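22 May 2021

I have been trying to get the walking back up to where it was before the winter. The plan is the old railway path from Stiltora to Merkell, which I used to do most weekends and then let slide. It is 22 kilometres there and back if you don't go down to the reservoir, and a bit more if you do.

The first half is easy. The path leaves Stiltora behind the builders' yard and runs dead straight on the old trackbed, with hawthorn both sides and a ditch on the left that smells in warm weather. The surface is cinders for the first stretch and then grass. They have put in new gates since last year, the sort with a long metal handle, and they close by themselves, so I no longer have to walk back and check.

After the second bridge the hedges stop and there is no shade at all until Merkell. I had forgotten how much that matters. In April it makes no difference, but on a bright day in May you are out in it for well over an hour, and by the time I reached the old platform the back of my neck was red and I had a headache that lasted until bedtime. I had drunk plenty. It was just the sun.

So I have changed a few things. I start at seven now and aim to be past the open part before the middle of the morning. I put sun cream on before I leave the house, ears included. And I wear a hat with a proper brim that goes all the way round, where before I had a cap that did nothing for the neck.

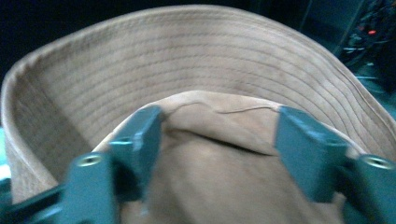

My sister thinks I should leave the open part alone until the autumn and do the river loop at Fuvis, and she may be right that it's the better walk in hot weather. She says the alders keep it cool even in August, and there is a tap by the church. Her other point was that I only go to Merkell out of habit.

There is something in that. I do like the habit, though. I know where the bench is and I know how long each bit takes, and I can think about other things. The Fuvis loop has a lot of stiles and my left knee does not care for stiles. I have said I'll try it once in June and see.

Boots: the old ones have finally gone at the heel. I had them resoled at Thaler two years ago and the man there told me then that they wouldn't take it again. I have been going out in ordinary trainers, which are fine on the cinders and hopeless on the grass first thing, when the dew comes straight through. I carry spare socks and change at the platform. I'll have to buy new boots before long but I don't want to break them in on a full-length walk.

Food is the same as ever – cheese roll, apple, flask of tea. The kiosk at Merkell is still shut, with a notice on the door saying to come back in the summer, so bring your own if you are going.

I heard a cuckoo from the platform last time, off towards the plantation. It's the first I have heard on that path in years. It went on while I ate the roll and then stopped when a tractor started up.

Next time I want to go down to the reservoir as well, if the knee behaves.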